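Getting tea stains out of a mug

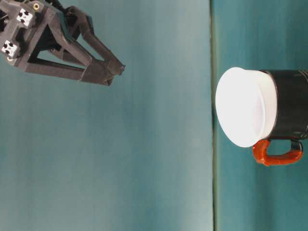 Bicarb first, always. Three teaspoons in the bottom, splash of warm water, mix to a paste and rub it round with a damp cloth. Dark mugs hide it on the outside, so a black one with an orange handle like mine can look fine untill you tip it to the light. Do under the handle too, grease sits there.

Still brown? Fill with 200 ml hot water and another spoon of bicarb. Leave 11 minutes, go and do somthing else, tip out, rub again. Rinse twice or your next cuppa tastes salty.

No wire wool. Scratches the glaze, stains come back quicker.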